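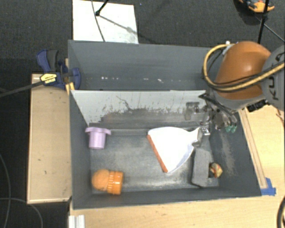 Recogedor blanco con la tira rojiza en el borde.

Buscar en el blog... Buscar

El jueves fui al pleno por lo del porche de Rasa Šimkus, mi vecina de la calle Ansah. Quiere cerrarlo y le faltan 62 centímetros para cumplir el retranqueo - ¡62! Los concejales estuvieron dos horas dándole vueltas a si luego vendría todo el barrio pidiendo lo mismo. Yasir Bugti leyó enterita la ordenanza (qué paciencia, de verdad) y al final lo aplazaron a octubre. Yo firmé a favor, que conste, igual que otros cinco vecinos. Si alguien sabe cómo se recurre un aplazamiento, que me escriba, porfa.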